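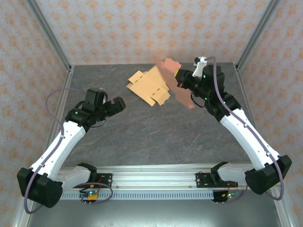
Two-arm carton folding cell at work on die-cut blanks

Keline Two-Arm Carton Cell
Purchasing and Planning Information

The Keline cell is a tabletop station for folding small die-cut cartons from flat blanks. It is supplied by Brarkov to packing departments, contract packers and technical colleges that handle short runs in several carton styles and do not have the volume to support a dedicated erecting machine. This page is intended for staff who prepare equipment budgets and purchase requests. Operating instructions are supplied separately with each order.

What the base price covers

The base configuration consists of two arms with parallel grippers, the aluminum-framed enclosure, the tabletop, the front mounting rail with its cable channel, and one set of gripper fingers for each arm. Control software is licensed to the cell and is included for the first two years. After that period the license is renewed annually and should be entered as an operating cost.

The following items are quoted separately:

Host computer and monitor
Wrist cameras
Spare finger sets
Wall panels other than the standard finish
Delivery to upper floors
Carton setup, charged per style

Purchasers who already own a suitable computer may ask for it to be assessed before the quotation is issued. The assessment is made from a written specification and carries no fee.

Carton setup

Each carton style must be set up before the cell can be used for regular work. Setup includes a review of the blank, a folding sequence, and a trial on the purchaser's own stock. Brarkov requests 78 blanks of each style for this purpose, taken from the same board the department expects to use. Samples from a different supplier or of a different board weight are not accepted as substitutes, and a change of board after setup is treated as a new style.

Two styles are included in the base price. Departments with a wider range are advised to rank their cartons by annual quantity and to budget for the leading styles first. Additional styles can be ordered at any time under the Sani service agreement.

Gripper fingers

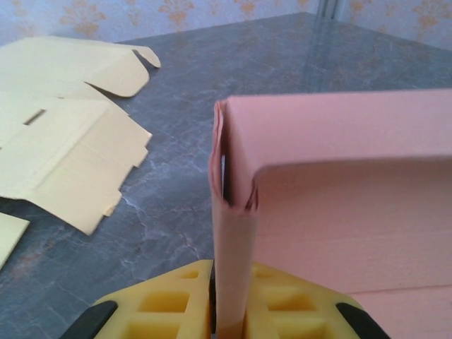
Yellow lattice-faced fingers holding the side panel of a partly folded pink carton

The fingers are wearing parts and are not covered by the general warranty. Consumption depends on board type and hours of use, so a fixed replacement interval cannot be given. For a first-year budget, Brarkov recommends two spare sets per arm. Fingers are changed with hand tools by trained local staff, and no service visit is needed.

Fingers for coated or heavily printed board are available under the Mimine accessory line. They are ordered by finger set and priced on the accessory sheet attached to the quotation.

Space and utilities

The cell requires a level floor or bench and a grounded electrical outlet on its own circuit. Compressed air is not required for the base configuration. Clear access must be kept along the front, where the arms and their cables are serviced. Space for blanks and finished cartons is not part of the cell footprint and should be added to the floor plan by the purchaser.

A site drawing must be approved before a delivery date can be confirmed. Alterations to the building, including electrical work, remain the responsibility of the purchaser and should be carried as a separate line in the request.

Delivery, installation and training

Delivery is normally eight weeks from receipt of an approved purchase order and site drawing. Orders that include optional wall panels may take longer. Deliveries are not scheduled in August.

Installation and operator training are quoted together. Training is held at the purchaser's site and covers loading, routine cleaning, finger replacement and safe stopping of the arms. At least one member of the training group should have authority to sign the acceptance form. The final payment falls due when that form is signed.

Requesting a quotation

Requests should state the carton styles, the annual quantity of each, the board specification, the proposed location and the budget year. Where funds must be committed before a year-end deadline, that date should be given in the first letter.

Quotations and site drawings: Normunds Kairys, Equipment Sales
Carton setup and sample blanks: Na-rae Pyo, Applications

Terms on this page apply to quotations issued on or after November 7, 2020.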